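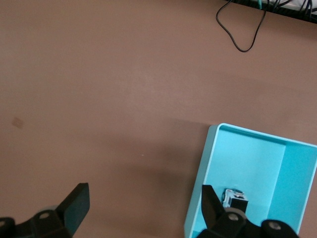 About Dandwood

Dandwood looks after small robot cells for shops that don't have a robot person of their own. We started with 2 benches in the back half of a building on Kavanagh Street, and we're still there, though we have since spread into the front half too and the coffee machine has moved three times.

Most of our customers bought one arm, put it on a table, and got it working well enough. Then a finger pad wore down, or a cable started catching whenever the wrist turned, and the one fellow who understood the thing had taken a job in another state. That's usually when the phone rings here, and we're always glad when it does!

The cell we know best is the Porow, our own tabletop sorting setup: one arm, a two-finger gripper, a wrist camera, and a plastic tray for the parts. We set up every Porow ourselves, at your place, on your table. We level the arm first, then square up the fingers and snug the bolts at the base of each pad, and after that we teach the tray. Teaching the tray takes the longest. The arm has to learn where the walls and the divider are, and we like to run 500 picks with your own parts before we pack up the van (bring us the odd-shaped ones, please, we really do want them).

After that we come back every 14 weeks. We check the pads for wear, go over the finger bolts again, clean the camera window, and look at every cable from the plug to the wrist. A loose loop at the back of the table is fine as long as the arm can't reach it, so we swing the arm through its whole range and watch. If you've moved the tray, even by the width of a pencil, tell us and we'll teach it again at no charge.

In March we took over service for the Jandness cells as well, which brings us to 114 cells in our care. If you have one of those, your old service plan still stands and your spare pads now ship from our shelf.

Come by and visit if you're in the neighborhood. There is nearly always a cell running on one of the benches, and we love to show it off.

Page last updated 4/6/19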